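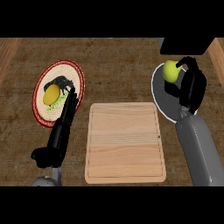 Litlow hand swap, sim bench - ticket notes
Reading time: 2 min

Status: open, waiting on Skandgate

So I swapped the Skandgate hands for the Litlow ones in the sim, same arms, same tabletop, and the right one grabs the pear over the gray plate just fine. The left one is my headache! It reaches for the yellow fruit on the red-rimmed mat and stalls in 6 runs out of 40.

Tried so far:
- Dropped the controller rate - no change.
- Opened the thumb 4 degrees wider - down to 2 stalls, but now it drags the lettuce (ugh).
- Went back to the old Skandgate hands - zero stalls, way slower close.

My guess is the thumb limits in the Piline config got mirrored wrong. Logs attached, going again after lunch.

Comments

mulligan_fan: Check the wrist offset too, mine was flipped on the left only.

gripnotes: Same stall here with Litlow. Following!

Contact | © Mulligan Bench Notes | Back to top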